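整理収納ゼミ 第4回 配布ノート
テーマ:「箱ひとつ分」の片づけ 小物の仮置き箱をどう使うか

前回の続きからです。前回は引き出しの仕切りの話で時間切れになって、最後の10分をものすごい早口でしゃべってしまいました。すみません。録音を聞き直した人がいたら、あれは1.5倍速ではなくて私の地の早口です。引き出しの復習は今日の最後に少しだけやります。

今日の持ち物は、自分の家にある箱ひとつ。お菓子の箱でも靴の箱でもいいと言ってありましたね。忘れた人は後ろの棚にある空き箱から好きなのを持っていってください。大きさは、両手で持って片手に持ち替えられるくらいがちょうどいいです。

1. 仮置き箱とは

家の中には「行き先がまだ決まっていない小さいもの」がいつもあります。ポケットから出した鍵、子どもがどこかで手に入れてきたおもちゃ、何かの部品、レシート、ヘアゴム。こういうものは、一個ずつ見ると本当に小さいんです。でも机の上、棚の端、ベッドの上、玄関と、あちこちに一個ずついるので、部屋全体がなんとなく散らかって見える。私はこれを「点の散らかり」と呼んでいます(教科書には載っていません、私が勝手に言っているだけなので試験には出しません)。

点の散らかりを、いったん一か所に集める入れ物が仮置き箱です。大事なのは「仮」のほうで、ここは終点ではないんですね。駅でいうと乗り換えホームみたいなものです。ホームに住みつかれると困る。

仮置き箱と似ているけれど違うものも確認しておきます。

・定位置の箱:中身が決まっている。「文房具の箱」「薬の箱」など。
・思い出の箱:出し入れはほとんどしない。ふたをして高いところへ。
・仮置き箱:中身が毎日変わる。ふたはしない。見えるところに置く。

三つめだけ、ふたをしないというところに線を引いておいてください。ふたをした瞬間に、人は中身を忘れます。私はこれで一度、家の予備の鍵を半年なくしました。

2. 箱の選び方

深さの話をいちばん先にします。深い箱はたくさん入るのでつい選びたくなるのですが、仮置きには向きません。上に物が重なって、下のものが見えなくなるからです。上からのぞいて、底がところどころ見えるくらいの深さと広さがいい。「底が見えなくなったら今日が仕分けの日」という合図にもなります。

次に色。これは好みでいいのですが、内側は明るい色をおすすめします。黒い財布や黒いケーブルのような濃い色の小物は、内側まで黒い箱に入れると本当に消えます。内側が白い箱なら、すぐ目に入る。底に柄の紙や布を敷くのも、私はけっこう好きです。柄が隠れてきたら物が増えてきた証拠なので、目盛りのかわりになります。

素材は紙で十分。立派な箱を買ってくると、もったいなくてきれいに使おうとして、結局何も入れなくなる人が毎年います。去年の受講生のNeema Kiruiさんは、Filidanceの収納ボックスを600円で買って、三週間ずっと空のまま飾っていたそうです。本人が発表で話してくれて、教室中がうなずいていました。みんな心当たりがあるんですね。箱に遠慮しないこと。

取っ手はあってもなくてもいいです。ただ、縁(ふち)がへなへなの箱は、持ち上げたときに形が崩れて中身が片寄ります。縁をつまんでみて、しっかりしているか確かめてください。

3. 集める

集めるときのルールは簡単で、考えないことです。「これはどこにしまうべきか」と考え始めると、手が止まります。仕分けはあとでやるので、いまはとにかく拾って入れる。私はタイマーを使わない派ですが、使いたい人は使ってもらってかまいません。

まわる順番は、座るところ、寝るところ、床、の順がやりやすいです。座るところと寝るところは、物を「ちょっと置く」回数が多い場所なので、点がたまりやすい。床は最後。床を先にやると腰が痛くなって、それだけで今日は終わりという気分になってしまいます(私がそうです)。

集めるときに入れないものも決めておきましょう。

・食べもの、飲みもの
・濡れたもの
・刃物、針など、手を入れたときに危ないもの
・今日出す書類(これは箱に入れた瞬間に出し忘れます)
・靴、かばん、衣類(大きいので箱が一回で埋まる。別に動かす)

では、具体的な中身で考えてみましょう。
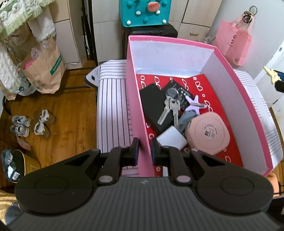 図1 仮置き箱の中身。鍵、黒の小物入れ、ピンクの丸いコンパクト、おもちゃなどが同居している。

図1の箱は、外がピンクで内側が白。底に赤地に白いめがね柄が敷いてあって、物のあいだから柄が見えていますね。さっき言った「底が見えている」状態の見本です。個人的にこのめがね柄、かなりいいと思います。

中身のばらばら具合を味わってください。鍵と化粧道具と基板とヒトデ形のおもちゃが一緒に入っている。分類として見るとめちゃくちゃです。でも仮置き箱としてはこれで満点なんです。ここで「電子部品は別の箱に」とやり始めたら、箱が五つも六つも必要になって、その箱を置く場所がなくなります。

ちょっと脱線しますが、毎年この図を出すと「ヒトデはどこにしまうんですか」と聞かれます。いい質問なので、次の節で使います。

4. 仕分ける

集めたものを仕分けます。ここでやっと頭を使います。私のやり方では行き先は四つです。

(ア)すぐ使う場所へ戻す
毎日手に取るもの。代表は鍵と財布です。これは玄関か、かばんの中か、とにかく出かける動線の上に置きます。鍵は箱の中でいちばん先に拾い上げてください。箱の底に沈むと、出かける前の朝がひどいことになります。金属の輪や札がついている鍵なら、フックにかけてしまうのがいちばん早い。

(イ)仲間のいる場所へ戻す
コンパクトなら化粧道具のところ、スポンジならスポンジの買い置きのところ。すでに仲間が住んでいる場所があるものは、そこへ合流させます。新しい場所を作らないのがこつです。

(ウ)持ち主に返す
家族のもの、子どものもの。ここがヒトデです。答えは「私たちはしまわない」です。持ち主に渡して、しまう場所は持ち主が決める。小さいお子さんなら「どこに帰りたいって言ってる?」と聞いてみると、案外すんなり決まります。うちの姪の場合、おもちゃは全員まくらの下に帰ります。まあ、それも定位置です。

(エ)正体を調べる
何だかわからないもの。部品、ふた、ねじ、プラスチックの何か。どの家にもあります。わからないまま捨てると後で困ることがあるし、わからないまま取っておくと増える一方です。ですから小さい袋に入れて、拾った場所と月を書いておきます。「5月、ソファの横」くらいで十分。季節がひとつ過ぎても誰も探していなかったら、そのとき手放すかどうか決めます。基板のような電気のものは、手放すときも自治体の分け方を確認してください。ふつうのごみと一緒にしないこと。

ノートのこのあたりに、自分の家なら(ア)から(エ)に何が入りそうか、書き出す欄を作っておいてください。ページの右半分くらい空けておくといいです。

5. 箱のまわりも見る

箱の中だけ片づいても、箱のまわりが混んでいると使いにくいという話です。もう一度図1を見てください。箱がのっているのは、白地に細い灰色の縞の布をかけた、やわらかい台です。その横の床には子どもの靴が二足。壁ぎわには紙袋が立っていて、上から中のものがのぞいています。

まず置き場所。集めている最中の箱は、こういう腰の低いやわらかい面に置いてもいいです。作業中はどうしても自分が座ったりしゃがんだりするので、手が届くのがいちばん。ただ、終わったあとの箱の定位置としてはおすすめしません。やわらかい面は人が座ると傾くので、中身がこぼれます。定位置は、かたくて平らで、家族全員が通るところにしてください。

靴は、箱に入れないものの代表でしたね。スニーカーもブーツも、子どものものは小さいので「これくらいなら」と箱に入れたくなりますが、そこはこらえて、靴は靴で玄関へ。動かすときは一足ずつ、左右をそろえて持ってください。片方だけ先に運ぶと、もう片方がしばらく取り残されます。

それから紙袋。私は紙袋のことを話し出すと長いのですが、今日は短くします。紙袋は、開いた口を上にして床に立てておくと、いつのまにか第二の仮置き箱になります。箱がひとつのつもりが、袋も入れるとふたつ、みっつになっている。袋の中身も、今日の箱と同じように(ア)から(エ)に分けて、空いた袋はたたむ。たたんだ袋は立てて、一か所に。フックや金具にかけておくなら、かける数を決めておいてください。

スーツケースの上も要注意の場所です。平らなので物をのせたくなるし、実際、のせている家は多いです。のせるなら、箱ごとひょいとどけられるものだけにしておくと、旅行の前にあわてません。

6. 二人でやる場合

一人暮らしの人は飛ばしてかまいません。でも聞いておくと実家で使えます。

二人でやるときは、集める人と仕分ける人を分けるとうまくいきます。同時に同じことをすると「それは私のじゃない」「いや、そこに置いてたよね」が始まるからです。去年の特別講義に来てくださったNaomi Khaembaさんは、この役を毎週入れ替えると言っていました。集める人ばかりやっていると、相手の物を全部「邪魔なもの」に見てしまうし、仕分ける人ばかりだと、自分が家の管理人みたいな気分になってくる。入れ替えるとその両方がやわらぐ。なるほどと思って、うちでもまねしています。

それと、相手のものを勝手に(エ)に入れないこと。自分に正体がわからないだけで、本人には大事な部品かもしれません。ここはけんかの元なので、声を大きくして言いました。ノートの文字も大きく書いておいてください。

7. 前回の復習(引き出し)

駆け足になった分の補足です。

・仕切りは最初から買わない。空き箱を切って二週間試す。
・よく使うものは手前。奥には季節のもの。
・引き出しの内寸は、幅だけでなく高さも測る。前回配った計測シートの引き出しは幅33センチでしたが、仕切りの高さで引っかかった人が多かったです。
・ラベルは家族が読める言葉で。「雑」と書いた引き出しは必ずあふれます。

仮置き箱と引き出しはつながっています。(イ)の「仲間のいる場所」がきちんと引き出しにできていると、仕分けがぐっと速くなる。逆に、仕分けにやたら時間がかかる人は、箱ではなく引き出し側に原因があることが多いです。

8. 次回までの課題

自分の箱で、実際に一回やってみてください。写真はあってもなくてもいいです。提出するのは次のメモだけ。

(1) 箱の種類と、置いた場所
(2) (ア)から(エ)に分けた結果
(3) いちばん迷ったものを一つと、迷った理由
(4) 箱のまわりで気になった場所

文字数は900字まで。短いぶんには減点しません。(3)はぜひ詳しく書いてください、私がいちばん楽しみに読むところです! 「迷ったけど特に理由なし」でもいいのですが、その「特に」の中身をもうひと押し聞きたい。

提出は教務の箱へ。紛らわしいですが、私の研究室の前に置いてある箱は本当に私の仮置き箱なので、レポートを入れると私の鍵と一緒に仕分けされます。

参考:Bridstead版の計測シート(前回配布)をなくした人は、授業の前に声をかけてください。残り30枚あります。
次回は紙類の話。たまっている郵便物を、開けずにひと束持ってきてください。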